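Chapter 4
Can It Do the Chores Yet?

I've been asking people that question for years, and the answer I get depends on who's holding the coffee. My neighbor thinks robots will be folding her sheets by March. Shanthi Paul, who ran the front desk at a 12-room inn in Namdale before she came to work with me, thinks she'll be retired first.

So let's start with something small (really small!). Think about putting cards into slots. You've done it with recipe cards, library cards, maybe poker chips if your evenings are more fun than mine. You pick one up, you look for a gap, you drop it in, and the whole time you're talking to somebody about lunch. Now try writing down every step for a machine. Where is the edge of the card? How hard do you squeeze? What if the one you want is lying flat on the table, with nothing for your fingers to get under?

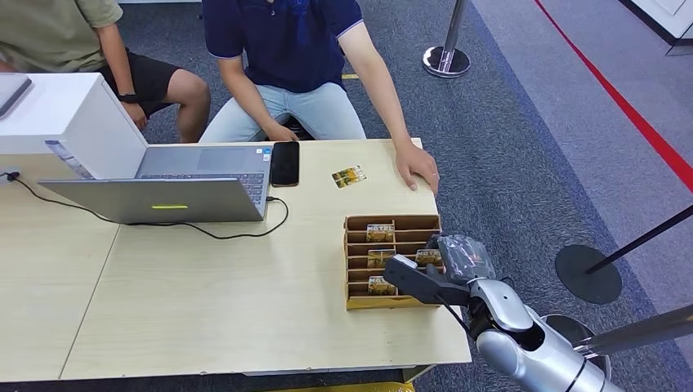 Figure 4.1 Sorting hotel key cards into a slotted wooden tray. Three stand in the slots, one is in the gripper, and another lies flat farther back.

When I first taught this material at Dumovgate, I gave my students the same job with kitchen tongs and a shoebox divider. They laughed, and then they got very quiet. Almost 1000 drops later (we kept a tally on the whiteboard, it got competitive) they had a pretty good list of everything that can go wrong between picking a thing up and letting it go. Cards stuck together. Cards turned in the tongs. One went down a heating vent and as far as I know it's still there.

Keep that list in mind as you read, and make your own if you have tongs handy. We'll look at grasping first, then at placing, and then at the messier jobs: the dishes, the laundry, and the parts bins on the shop floor at Workwood, where "put it back where it goes" means something different on every shift.

4.1 Picking Up Flat Things

Put a playing card on a bare table and lift it with two fingers. Did you slide it to the edge first? Most of my students do.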